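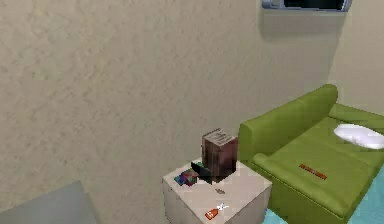
Sofá verde lima junto a una pared beige, con el aire acondicionado en lo alto.

Preguntas frecuentes sobre toldos laterales y cortavientos de terraza

¿Qué diferencia hay entre el Zuccaro y el Stindex?
Los dos se recogen en un cajetín vertical, pero el Zuccaro lleva lona acrílica y el Stindex una malla microperforada que deja pasar algo de aire. Si su terraza es de las que silban en marzo – las conocemos bien –, le recomendamos la malla.

¿Puedo instalarlo yo?
¡Claro que sí! Conviene ser 2 personas, sobre todo para presentar el cajetín y marcar los agujeros con calma. Deje 50 mm libres por debajo para que la lona no roce el suelo al enrollarse.

¿Y si mi pared es de ladrillo hueco?
Pues entonces hay que usar taco químico con tamiz. El taco de nailon que viene en la bolsita es solo para hormigón y ladrillo macizo, y más de un cliente nos ha escrito con el cajetín ya medio suelto.

¿Cómo limpio la lona?
Agua templada, jabón neutro y un cepillo blando. Déjela extendida hasta que seque del todo, aunque le dé pereza, porque enrollada con humedad coge moho enseguida.

¿Cuánto cuesta el recambio de la lona?
La de Willholm a medida estándar sale por 369 euros, IVA incluido. El envío es gratuito a partir de 500 euros, así que a veces compensa pedirla junto con el poste.

¿Dónde encuentro el número de serie?
En la pegatina de Nutness, dentro de la tapa inferior del cajetín. Si se ha borrado, mándenos una foto del tirador y lo buscamos nosotros encantados.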